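Sunday, September 29, 2019
Bench notes, table clear-down, Vomwood room

Striped cloth stays on the table for this round. Groceries and packaging pushed together toward the far half before sorting: clear plastic container with the white label, tall white carton with green print, red plastic package, cream packet. 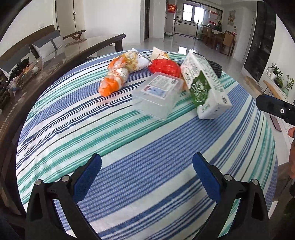
Hefin Prosser
Technician, household goods

The container's label has a small barcode at one corner, so it can be logged without opening. The carton was entered by hand. The red wrapper is badly crumpled and shiny — weigh it, do not try to measure it. Running total in the log is 68 entries, 17 still without a weight.

Blue basket goes on the floor beside the table, on the side where the cloth hangs in folds. Keep the hem out of it. The black corded bundle is filed under "soft, banded". Leave the band on at the waist; the looped ends make length a poor figure, so record the longest reading.
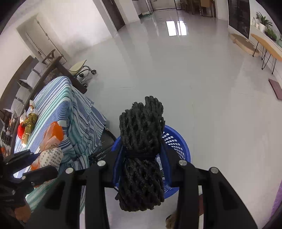 Household Goods Group, Sisik Workshop

Orange package with the white paper wrap: copy the printed digits into column 2 before it is moved. Yellow-green item is still to be identified.

Scale read 51 g with nothing on it at the start. Re-zeroed. Check again in October.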